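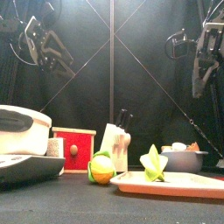
Do you need to buy a force sensor to get a two-arm rig to pick up soft things? For a bench build, save your money and fix the cable routing first.

I know how that sounds. Every parts list I've read for a home bimanual setup puts a sensor near the top, and every forum thread about dropped objects ends with somebody recommending one. I bought one. It's in a drawer. The drops went away after I rerouted the wrist cables, and I have yet to see a hobby log that tests one change without making the other on the same Friday.

What follows is how we set up the pair of arms at the Takstead shared workshop. It assumes the arms are already bolted down and you can jog each one by hand.

1. Power off at the wall. Software stop doesn't count.

2. Move each wrist by hand to the far end of its travel in both directions. Watch the cable the whole way. If it goes tight anywhere, the motor has been fighting it, and no amount of tuning will hide that for long.

3. Leave a loop at each wrist. Ours are loose enough to stick out to the side, and yes, they look untidy. Tidy people zip-tie them flat against the arm and then write in asking why joint five faults.

4. Check that neither loop can reach the other arm's gripper. Do this with both arms as close together as your program will ever put them.

5. Hang something dark behind the work area. The Stukine guide says a plain black backdrop improves detection on its own. I doubt it's magic. It does get the rest of the workshop out of the camera's view, and that was enough for me.

6. Set out mixed objects. A fabric star fruit, a round cloth fruit, a sponge, a pot, something with a knob. If all you practice on is wooden blocks, you'll learn that your robot can pick up wooden blocks.

7. Set the grip limit low and work up. Our driver board takes values to 1626. The El Idrissi settings file that gets passed around starts at 1000, and I'd ignore it - that number flattened every soft toy we own. We settled on 766 for fabric. Your board will differ, so treat mine as a place to look.

8. Run 3 picks per object, then stop and feel the wrist motor housings. If one side is warmer, go back to step two.

A word on the "self-calibrating" scripts. I tried the Priltgate one. It finished with a green check mark and left the left arm closing beside the target instead of on it. Measure by hand with a ruler and write the offsets on tape on the base.

Can this rig do your dishes? No. On a good evening it moves a toy from the table to a tray, and the next evening you change one thing and it misses. Anyone selling you more than that should be asked for an uncut video.

Print this page | E-mail this page

Comments (3)

benchrat_09: Step 3 fixed mine. I had the loop on the inside of the wrist and it caught on the other gripper every time the arms crossed.

mossyvise: Disagree on the sensor. I use mine for eggs and wouldn't go back. For cloth toys, fine, skip it.

t.hollow: What gauge wire at the wrist? Mine is stiff enough to push the joint back on its own.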